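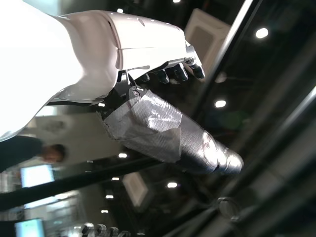 Silver-gray tape on the thumb, fingers slightly curled.

Dec 15, 2022
Workshop notebook, window restoration, Sirkel schoolhouse sashes
Entry by Poul Bach

The second batch of linseed oil putty was mixed this morning to the revised recipe. Total weight after kneading was 2,580 g. The chalk was the Bralari whiting from the opened sack, sieved before use. The oil was the Bolar boiled linseed from the same drum as the first batch. The first batch remained too soft at the corners and is to be used for back bedding only.

Kneading was done by hand on the slate, with chalk added in small amounts until the putty no longer stuck to the palm. Final consistency was firmer than the reference lump kept from the Damgaard job. The batch was wrapped in plastic film and left to rest until after lunch. A small amount of oil had come to the surface by then and was worked back in.

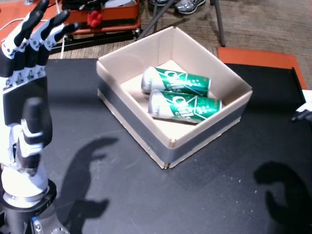
Relative humidity in the glazing room stood at 62 percent at the start of work. The heater was left at the low setting. Rebates on the lower sashes had been brushed out and given a thin coat of oil yesterday, and the bare pine had taken it evenly except along the bottom rails, where old paint remains in the grain. Those rails are to be scraped again before any glass is set in them.

Test strips were laid on primed and unprimed offcuts, 40 in all, and marked in pencil on the back. Half were knifed at a steep angle and half at the angle used on the original windows. The steep profile is easier to cut cleanly but shows from inside the room, and the client has asked that the putty line stay behind the sight line of the glazing bar.

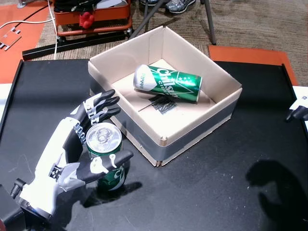
Skinning will be checked daily by light touch at one end of each strip only. Colleagues are asked not to press the center of the strips, as was done with the November set. Results are to be written on the sheet by the door and copied here at the end of December.

Open points: whether shellac on the rebate is preferable to oil for the bottom rails; price of a second sack from Bralari; return of the wide hacking knife borrowed from Damgaard. Painting is not to begin until the skin holds under a soft brush.
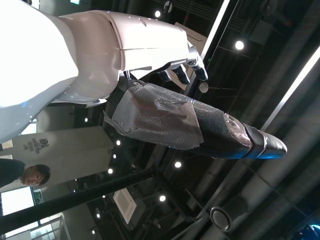 Bubble wrap and tape at the near end, black section beyond.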